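We use cookies to keep you signed in and to remember which boards you follow. By staying on this page you agree to our cookie policy. Accept / Manage settings

Best way to get old cream-colored serving trays clean again?

Posted in Kitchen & Dining by fevby_kitchen

Hi all! I help run the Saturday-style lunches at our hall in Kolasstead (they can land on any day of the week, don't ask) and we've inherited a big stack of those rounded-corner plastic trays, the cream or beige kind you remember from school. They're solid and I love them. But they've been in a cupboard since forever, and a lot of them have that dull, slightly sticky feel, plus tea stains that laugh at dish soap.

I've been taking them one at a time to the white table to look them over, and it does help to have something bright next to them — you really see how yellow the bad ones have gone.
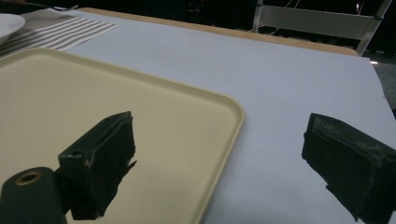 Can I put old plastic trays in the dishwasher?

Check the underside for a dishwasher mark first, and if you can't find one, wash them by hand in warm water so they don't warp.

That's what the sheet taped inside our cupboard tells us, so I've stuck to hand washing. What I'd love to know is how to get the stains out without scratching, and whether there's any way to bring back a bit of shine. We paid $261 for the lot, tables included, so I'd rather not throw any out. Thanks so much!!

261 views this month

gemenbaker
Member, 1343 posts

Oh, I've been through this exact thing with the trays at our church kitchen! Baking soda is your friend. Mix it with a little water until it's like toothpaste, smear it over the stain, and go and do something else for half an hour. Then rub it gently with a soft cloth, in circles, and rinse. Tea and coffee usually come right up. Tomato is a pain and may need a second go, or a third.

For the sticky feel, that's mostly old grease that has gone gummy. Dish soap in the hottest water your hands can stand (wear gloves), a good soak, then wipe. If it's still tacky after that, do the whole thing again before you reach for anything stronger. I ruined 4 trays with a scouring pad once. They looked fine wet and then dried all cloudy, and every bit of gravy afterward found its way into the scratches.

Don't forget the rim! There's a little groove under the raised edge on a lot of these, and it holds on to all kinds of gunk. An old toothbrush gets in there. Let them dry standing up, leaning on each other like cards, because if you stack them damp they smell like a gym bag by the next lunch.

When I check mine I put down white paper and tilt the tray toward the window. Little specks that you'd never spot on a patterned cloth jump right out at you, and you can decide if it's a crumb or a mark that's there for good.
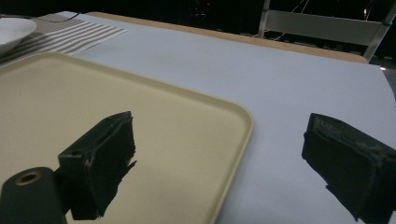

Page 1 of 2

As for the shine, I wouldn't bother with sprays or polish on anything that touches food. A clean tray with a good buff from a dry dish towel looks plenty nice.

saether_road
New member, 4 posts

bleach. done

mugsandjugs
Member, 292 posts

Please don't go straight to bleach! And if you do end up using it, keep it very weak, rinse it like crazy, and never mix it with vinegar or any other cleaner. I did a batch of pale ones that way and the stains faded but the plastic felt chalky afterward, so I wouldn't do it again.

The baking soda paste is good advice. I'd add that sunshine works wonders on tomato stains — wash the tray, leave it out on the grass for an afternoon and have a look. It won't do a thing for trays that have yellowed all over with age, though. That's the plastic itself and no scrubbing will shift it. I keep my yellow ones for carrying dirty cups back to the sink and save the good ones for serving.

Also, any tray with a crack in it should go. Food gets in there and you can't get it out. Ours ended up under the plant pots in the porch and they're great at catching drips.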